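Plutton Mending Group Reopens Its Fabric Room

The mending group in Plutton will open its fabric room again on Sat 15 February, with tables set up for sorting, folding and small repairs. The room has been shut to the public while new shelves were put in along the back wall.

Residents have handed in 852 pieces of cloth and bedding over the winter, according to Faraji Langat, who keeps the group's records. Most are quilts, sheets and plain offcuts. They will be sorted by weight and color, and anything too worn to use whole will be cut down for patches.

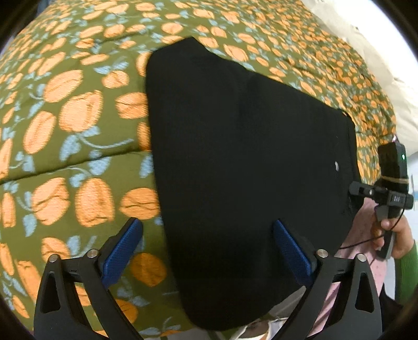
A piece of black fabric spread on a quilt with orange pumpkin-like shapes on olive green.

Dark cloth is always wanted, Langat said, and small pieces are welcome as well as large ones. "People use it for knees, linings and bag bottoms," he said. "We run out of it before anything else."

Quilts will be folded and stacked on the lower shelves – they are heavy, and the top ones are hard to reach. Patterned cotton goes in the middle.

There are 32 places at the tables, and each session lasts three hours. Scissors, pins and thread are provided, but anyone who has a favorite pair of scissors should bring them. A second room in Brovton is due to open in June.

Cloth can be left at the Temba Street entrance during opening hours. It should be washed and dry, and bags should be marked with the type of fabric inside. The group cannot take pillows or foam.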